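Second Hearing: The Stenmont Amplifier Returns

The Stenmont 2 was withdrawn from sale before many listeners had the opportunity to hear it. Its return, under the Lokunau name, has been handled with care. The circuit is largely unchanged, the power supply is new, and the casework is now finished at the company's Taltalton works.

Dwight Sutherland, who leads the design office, regards the revision as overdue. "The first model was judged by its price," he said. "We would like this one to be judged by its sound."
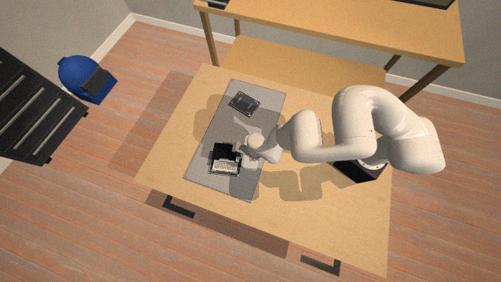 Will the amplifier drive older, less efficient speakers?

Most of them, provided the room is of modest size. Large floor-standing models will be better served by a pair of units, one for each channel.

Our listening favoured acoustic recordings. Piano had weight and a natural decay, and voices were placed firmly at the centre — a quality seldom found at this level.
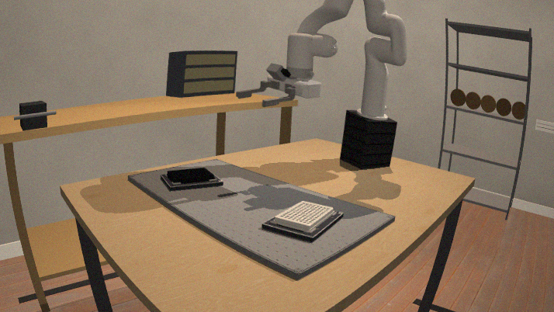 The bass is less assured. Organ pedal notes lost some of their outline at high volume, although the colour of the instrument was well preserved. An initial run of 190 units will be offered through dealers from October, with the Abu Hammour showroom taking the first delivery.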